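About Plonon

Small blocks, big table. That's most of it. The longer version is further down if you have a minute.

Plonon is a block workshop and mail-order shop in Koluvthorpe, in the old seed store behind the feed merchant. We make loose-part sets for kindergartens, speech therapists, grandparents, anyone with a rug. Cubes mainly. Some long pieces. Sold by the bag, by the box, or one at a time when you lost one.

How it started

Ehsan Ghasemi was teaching first grade and buying counting cubes out of his own pocket. They cracked. The colors changed from one order to the next, so a set bought in February never matched the top-up. He started making his own in the evenings, gave a bag to the classroom next door, then had to make another bag. Left teaching two years later. Still talks like a teacher, still can't walk past a pencil on the floor.

First bench was a door on trestles. Next came the Nair Street garage, freezing. Then the seed store, with a real loading dock and a bathroom.

What we make

Gumura is the main line. A Gumura set is 30 pieces, mixed cubes and longs, in a cotton drawstring bag with a card. The card has the piece list on one side and nothing on the other, because teachers kept writing on them so we left the space. Colors are kept steady from batch to batch. We hold a master piece of each one in a drawer and check new stock against it by the window.

Refill bags: one color, one shape, 13 to a bag. Odd number, we know. It's what fits the bag.

Singles: any piece, any color, send us a note. Singles go out Wednesday only.

The table

Everything passes over a table before it goes in a bag. Sorting, matching, checking corners, all of it. Large pale tops, with room at the front for what's being worked on. We tried dark green tops for a season and lost half the blues. Cream is better, you see the color you've got and you see the chips too. Cubes in two greens can sit side by side and you know which is which, lime or deep. The purples come in longer pieces as well as short.

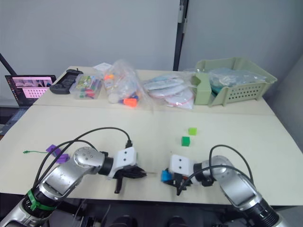

Can I mix an old set with a new one?
Any Gumura set goes with any other, whatever year you bought it. Sizes haven't changed. Older purples may look a bit washed out next to new ones if they've lived on a sunny windowsill.

How the checking goes

Pieces come in from finishing in trays. Each one gets turned over, all faces. Corners felt with a thumb. Anything sharp goes back to sanding, anything chipped goes in the seconds bin. Colors get pulled apart into their own piles, greens last since they take the longest. Then longs from cubes. Then bagged to the card.

Slow job. Good radio helps. New people usually start on purple, it's forgiving.

Bags get weighed at the end. If the weight is off, somebody tips it out and starts over. A short bag is a bad morning for a teacher with a full circle of five year olds and not enough cubes to go round, we've had that phone call and we would like not to have it again.

Seconds

Sold cheap from the front room, by the scoop. Small chips, slightly off color, the odd one that's not quite square. Nothing sharp and nothing cracked. Good for gardens, craft tables, holding down seed packets. Front room is open when the door is open, mornings are best. Ring the bell twice if you can hear the sander.

Plain pieces

Asked for a lot, so they're a regular thing now. Unpainted, pale, sanded the same as the rest. Some schools dye their own, some leave them be. The thin ones are fiddly. They roll, they stand up on end when you don't want them to and fall over when you do. We sort them after lunch when everyone has slowed down a bit. Sold as a bundle tied with string, and the string is yours to keep, people ask.

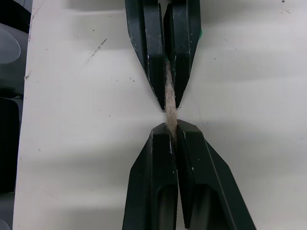
How should we clean the pieces?
A damp cloth and a little dish soap, then spread them out on a towel overnight. Please don't soak them or put them in the dishwasher. Plain ones may feel rough afterwards and a quick rub with fine sandpaper fixes it.

Schools

Over time the Koluvthorpe order book has gotten to 600 schools and centers, from one-room places up to whole districts. Most come back for refills. Purchase orders are fine. Put your PO number on the email, not just in the attachment, it saves us a day. Big orders want a few weeks, August is a zoo.

We also do a loan crate for teachers who want to try before asking for budget. Four sets, a sorting tray, a folder of activities Ehsan wrote and keeps meaning to retype. You keep it for a month and pay postage back. There's a waiting list. If the crate comes back missing a couple pieces, fine, just tell us which so we don't have to guess.

Visiting

Groups welcome, small ones. Kids can sort a tray at the low table and take home what they bag. Wear shoes you don't mind getting dusty. There's a step at the side door that catches everybody, so come round by the dock if you have a stroller or a wheelchair. Parking is the feed merchant's lot, left side only, the right side is for trucks and they will block you in.

Things we don't do

Letters and numbers. Magnets. Custom logos, though thank you for asking. Same-day shipping. Anything small enough to swallow for the under-threes, we make a chunkier cube for them and it's sold seperately, look under Large.

Getting hold of us

Email is quickest. The phone gets answered if someone is near it. Mail goes to Plonon, Box 991, Koluvthorpe, and yes you can send back a broken piece in a plain envelope, we'll swap it. Put a note in with your address. We've got a jar of very nice cubes with no idea who they belong to.

Price list and the Gumura color chart are on there own page. New chart coming once we agree on the second green.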